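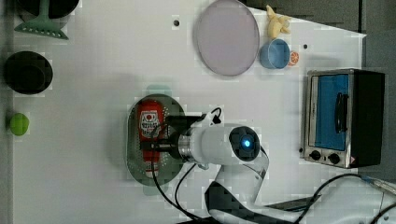
Shared tabletop arm: what rules should we post for people working beside it?

Asked 2020-02-23 in Robots and Automation

We have a small arm on a bench at our makerspace in Ballham and I've been asked to write the house rules for it. It does kitchen-type pick and place with toy food, plates, cups, a colander and a toaster oven. At the moment the only rule is "don't touch it while it's moving", and people read that differently. Some think you can reach in between picks to straighten a plate.

The arm's manual covers the arm. It doesn't say much about the table. What do other places put on the sheet? I would like to keep it to one page. Also, is there a speed number I should write down? Someone told me 300 mm per second and I don't know where that came from.

2 answers

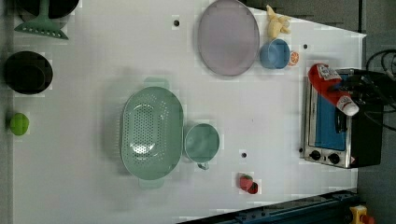
Bernardo Rocha

I wrote the sheet for our lab at Stirkura, so take this as one shop's practice.

Start with the risk assessment. ISO 10218 and ISO/TS 15066 are the ones to read, and the assessment has to include the gripper and whatever it holds. An arm sold as collaborative is only part of the setup. A squeeze bottle and a kitchen knife are different jobs even if the program is the same.

What is on our page:

Hands stay off the table whenever a program is loaded, including pauses. A paused arm may be waiting on a timer or a camera.

To move an object, stop the program, put the arm in its stopped state, say so out loud, then reach in.

Know where the emergency stop is before you start. Keep the way to it clear, no bags or chairs.

Route cables so they have slack through the whole reach and can't catch on a handle. Run the full path once at low speed after any change.

Anything with a cord, such as a toaster oven, is unplugged unless heat is part of the approved task.

No real knives, glass or hot liquid without a new assessment.

Write down every stop and why. Our log started in December and it is up to 103 entries, mostly dull, but we moved two fixtures because of it.

On speed, don't copy a number off someone. Ours came out of the assessment for our gripper and payload and it would be wrong for yours.

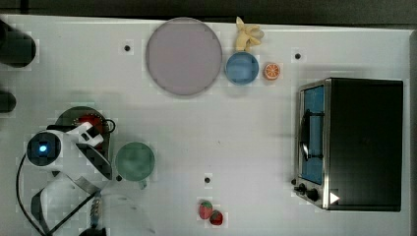
Gripper over the dark plate, toaster oven at right.

Second answer, from figueiredo_bench

Agree with most of that. I'd add tape on the floor. People ignore signs but they do mostly stop at tape. Also sleeves and lanyards, tuck them in.

We let people reach in at reduced speed and it's been fine so far. Only one person at a time though.

Comment from Bernardo Rocha: I wouldn't put that last part on a sheet for the public. Reduced speed is for trained people with an enabling device in hand, and it should be in the assessment if you allow it.

Comment from the asker: Thanks both. Going with stop first, then reach. Will leave the speed line blank until we've done the assessment.

Viewed 1,393 times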